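Thread on sorting large-format toy bricks, the chunky toddler-scale kind. I've been refining this since August and the notes are finally in one place.

Scope: one mixed lot, bought used. 52 pieces by my tally, 41 after culling the cracked ones. Three colors that matter: blue, red, yellow. A few shapes that matter a lot more.

Working in small batches on a marble-patterned surface. Trays at the back, bricks spread in front of them. 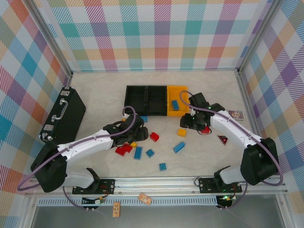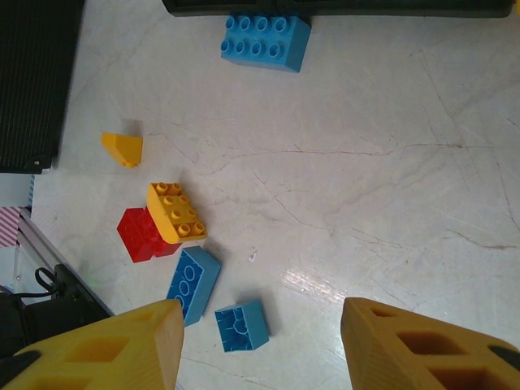

First decision is color or shape. Most people go by color. It's fast, and it looks tidy in a tray, but it does nothing for retrieval. If you need a 2x4 you still have to dig through every blue piece you own.

Shape first, color second. Rectangles are one class. Anything with a slope or a curve is another. A curved piece that also has eight studs goes with the curves. Studs tell you what fits on top, and the profile tells you where you can use it.

Slopes are the problem category. They rest on any face, they slide under other pieces, and they don't stack in storage. Give them their own compartment even if it looks half empty.

Spread before you sort. Pulling from a heap means handling the same brick several times. A single layer with gaps takes more surface but cuts the handling to one touch per piece. Overlapping bricks get separated before anything goes in a tray.

Batch size: 6 is comfortable. I tried bigger batches and the error rate went up, mostly red rectangles landing with the slopes.

Tray notes. Square compartments beat long narrow ones for this scale. A 2x4 needs to lie flat at any angle, otherwise you spend your time rotating bricks to make them fit. Low walls, no lids during sorting. Push the trays right up against each other so nothing falls into a gap.

Tayla Quinlan asked about labels. I don't label by color. I label by shape with an outline drawn on masking tape, stuck to the outside front wall. Kobori sells printed ones, but tape is easier to redo when the categories change.

Conceição Nogueira sorts by stud count only and reports no trouble with it. Her lot is 400 pieces with almost no slopes, so that tracks. With a high share of slopes I'd expect it to fall apart.

Cleaning goes before sorting. Warm water, dish soap, soft brush for the hollow studs, then open side down on a towel overnight. Water sits inside the studs longer than you'd think.

Still open: whether a two-color tray pair is worth keeping once the shape classes settle. Will add to the thread after the next lot.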